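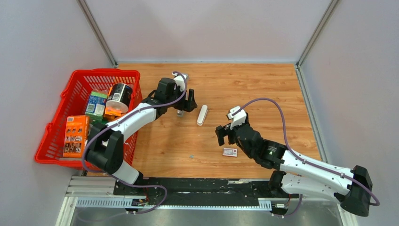

I took the job at the Wornport because it came with free movies, and I'd been an action nut since I was old enough to reach the VCR. One screen, 539 seats, and a projector we all called the Stanciu after the name stamped on its side. My whole job was to keep the Stanciu happy. Some nights I did.

The October I want to tell you about, we were showing Tendum 5. If you missed the first four, don't worry, so did the people who wrote it. A guy with a bad knee and a great jacket jumps off things. I loved it! I'd seen it 40 times by then and I could tell you which explosion was coming by the hum in the booth floor.

Anyway, it's the late show, maybe the best crowd we'd had all year, and the guy in the jacket is hanging off the cable car over Leltdale (they call it something else in the movie, but I grew up there and I know our cable car when I see it). He looks down. The music drops out. And the Stanciu dies.

Black screen. Sound's still going, though – the sound ran off a separate box – so you could hear the wind, and the cable creaking, and him breathing.

I was on my knees with a flashlight in my teeth, swapping the lamp, which takes 8 minutes if you don't burn your fingers. I burned my fingers. And the whole time I'm waiting for the yelling to start, the popcorn, somebody pounding up the stairs for a refund.

It didn't come. I stuck my head up to the little window and they were all just sitting there in the dark, listening. A fight broke out on the cable car, grunting and glass and that big wet punch noise, and the whole room gasped at once. Somebody down front yelled, "Behind you!" At a blank screen!

I got the lamp in. I had my thumb on the switch. On the soundtrack the jacket guy was laughing at something, and I'd seen it 40 times and I couldn't for the life of me remember what.

So I left it off a little longer and sat down on the floor to listen.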